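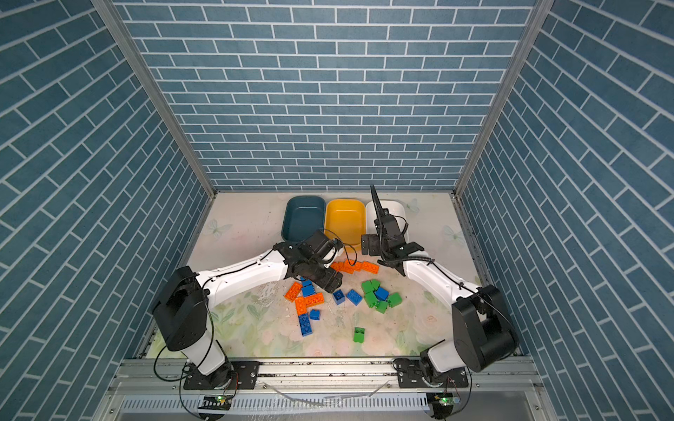

OK, slide one, and hi everybody, I'm Wubit! I run the toy shelves at the Niltis library, and tonight is all about cleanup time, the part of the day I used to dread. (Pause for groans from the parents.) My old system was one giant tub, and we had 3,000 pieces in there at the worst of it, so finding anything meant dumping the whole lot on the floor. Now look at the back of the table up there: three bins in a row, dark teal, yellow and white, all empty, and the blocks still spread out over the tablecloth. I love starting from that point with kids, because there's a place to put things before anyone says the word "sort."

Next bit, the bins. Rectangular, rounded corners, nothing fancy. Mention that Wen-hsiung Au talked me out of lids! He was right and I was grumpy for a week.

Tell the Lonach story here if we're on time. 29 kids, one rainy morning in April, no labels on anything. Skip it if we started late.

Then the tablecloth. I like a pale one with a faint print (butterflies, flowers, whatever you've got) so bright blocks stand out. Yes, it gets smudged. Mine goes in the wash on Fridays.

Ask: who has a bin at home that nobody can reach the bottom of? Hands up. Take two or three answers, then on to shelf heights.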